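About Indura

Indura is a public-interest engineering company that turns discarded plastic into material for roads, footpaths and drainage works. The company designs collection systems, operates sorting facilities and advises local authorities on the use of recovered plastic in paving mixes.

Our head office is in Grodton, where staff in planning, materials and administration work together.

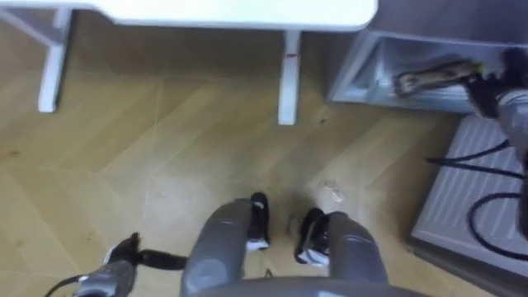 Our History

Indura was established by a small group of civil engineers who had worked on municipal paving contracts. Its first project was a service road of 488 meters in the Mfaume district, laid with a mix containing shredded film and packaging. The road remains open to traffic and is inspected every November.

Further contracts followed, and the company opened its sorting plant at Handard two years later. The plant receives household plastic from 20 collection points.

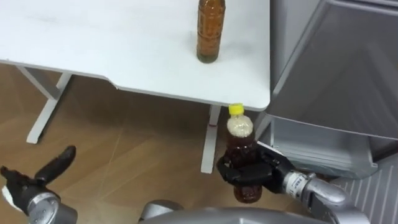

Material that does not meet the paving specification is baled and passed to licensed processors. Records of each delivery are kept by weight and by source, and are available to partner authorities on request.

Our Work Today

The company employs some 200 people across its offices and the Handard plant. In the last reporting year, 2192 tons of plastic were accepted for processing. Drink containers, carrier bags and food wrapping made up the larger part of this amount.

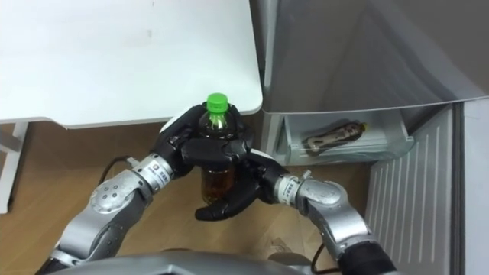

Indura also supports an education program for secondary schools. Students visit the plant, learn how plastics are graded and prepare a short report on waste in their own neighborhoods — several of these reports have led to new collection points.

Governance

Indura is directed by Yen-ting Fu, who was appointed on July 29, 2021. The director reports to a board of seven members drawn from engineering, public health and local government. Board minutes and audited accounts are published each year.

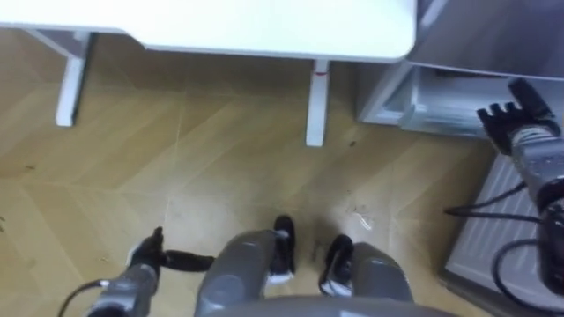

Indura head office, Grodton

Requests for partnership, plant visits and technical information should be addressed in writing to the Office of Public Affairs at the head office.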